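Notas para la charla – Olleck, 1/31/24
¿Ya pueden las máquinas con las tareas de casa?

(Arrancar sin saludo largo, que ya me habrán presentado. Agua a mano.)

Bueno, pregunta a la sala antes de nada: ¿quién tiene en casa un robot que haga algo más que aspirar el suelo? Esperar las manos. En Jikeck levantaron la mano dos personas y una se refería al lavavajillas, así que paciencia y a ver qué sale hoy.

Yo llevo tiempo con esta manía. En mi proyecto, Ayele, tengo apuntadas 2,810 tareas pequeñas de casa y de taller, cosas de las que se hacen sin pensar: doblar un trapo, cerrar una caja, separar tornillos, guardar lo que queda de una merienda. De todas ellas, las que más guerra me dan son las de bolsas. ¡Las bolsas! Cuando empecé habría apostado por los cuchillos o por los vasos.

Pasar a la primera foto y callarme unos segundos, que la miren.

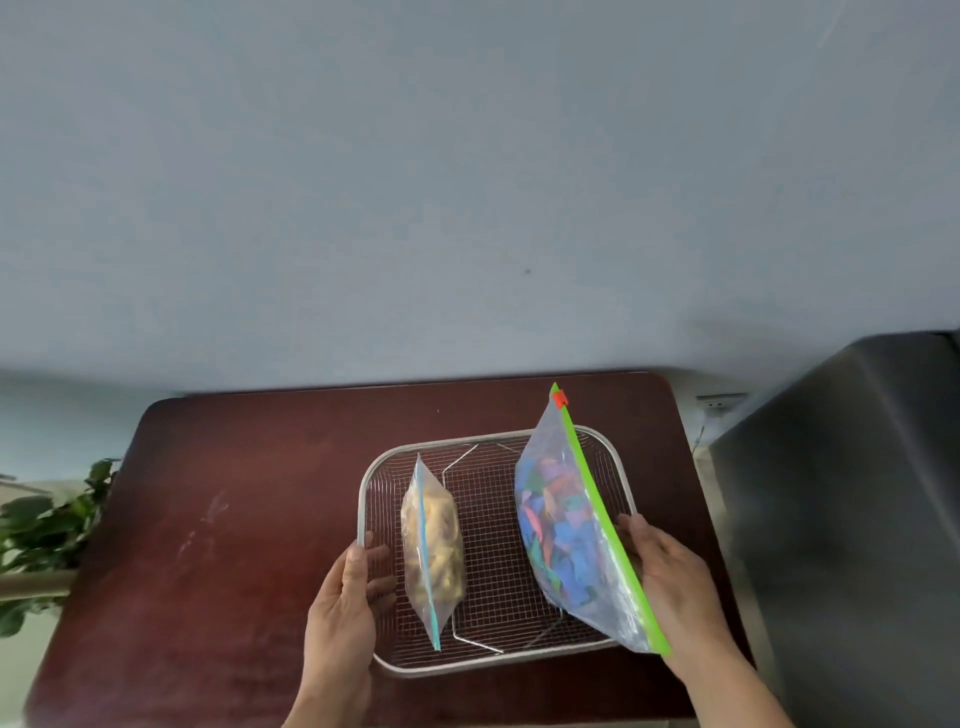

Una caja rígida es un regalo para un robot. Tiene seis caras, las seis se quedan donde estaban y el agarre se calcula una vez. Con una bolsa de plástico transparente no pasa eso, porque la forma cambia en cuanto la tocas, lo de dentro se va a una esquina y encima el plástico brilla, con lo que la cámara de profundidad ve agujeros donde hay material y material donde no hay nada. (Aquí suele haber una pregunta sobre sensores táctiles. Decir que sí, que ayudan, y que lo dejo para el final.)

Luego está el asunto del contenido. Una galleta aguanta un apretón hasta cierto punto y un recorte de papel aguanta lo que le eches, pero el controlador de la pinza no sabe cuál de los dos tiene delante si no se lo ha dicho la cámara o no se lo ha contado alguien. Nosotros lo resolvemos con los dedos, apretando un poquito y corrigiendo – y lo hacemos mientras hablamos por teléfono.

Contar lo de Zadis, versión corta. Montamos una prueba en su taller: meter piezas sueltas en bolsas con cierre y dejarlas en una bandeja. Hicimos 21 intentos seguidos con el brazo y cerró bien 2. En los otros, o se le escapaba el cierre, o lo pillaba torcido, o daba por cerrada una bolsa abierta de par en par, tan contento. Esto último es lo que más me preocupa, mucho más que la torpeza, porque un robot que falla y lo sabe puede repetir, y el que no se entera te deja el suelo lleno de migas.

Siguiente foto. No correr. 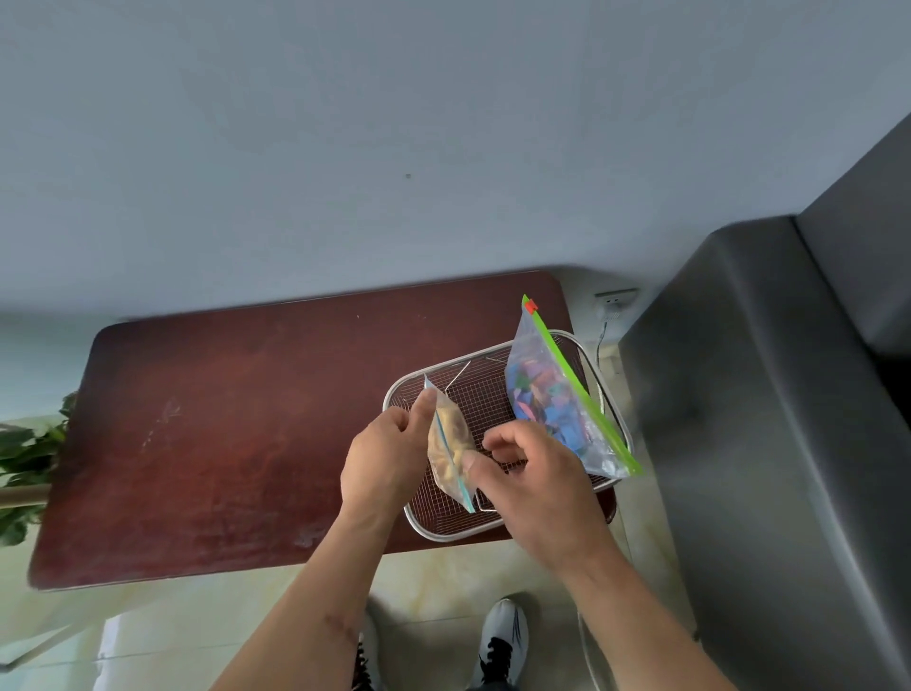

Pensad en lo que pide un cierre de estos, de los de presión o de los de cursor. Una mano sujeta, la otra pellizca y avanza, y las dos tienen que mantener la tira más o menos tensa, que si se arruga no encaja. Son dos manos que se hablan todo el rato. La mayoría de los brazos que se ven en las demostraciones trabajan solos o se turnan, y la coordinación fina entre dos sigue siendo lenta y cara.

(Si vamos bien de tiempo: el ejemplo de atarse los zapatos. Si vamos mal, saltarlo.)

¿Y en el taller? Ahí soy más optimista, la verdad, con trampa incluida. En un taller puedes cambiar la bolsa, poner un soporte que la mantenga abierta, comprar una selladora y quedarte sin cierre que apretar. Adaptas el trabajo a la máquina y listo. En una cocina no hay quien haga eso, cada una tiene sus cacharros, su planta que estorba y su enchufe en mal sitio, y a ver quién le dice a la familia que a partir de mañana se compra otro tipo de bolsa.

Dato para quien lo pida: en Ayele guardamos 3,859 grabaciones de manos haciendo estas cosas. Parece mucho y se queda corto enseguida, sobre todo con materiales blandos.

Mi respuesta, entonces, a la pregunta del título: a ratos. Mover cosas duras de un lado a otro, sí. Guardar lo blando y cerrarlo bien, todavía no, al menos con lo que yo he podido probar.

Abrir preguntas. Recordar lo de los sensores táctiles si no ha salido. Devolver el micro de solapa, que en Jikeck me lo llevé puesto.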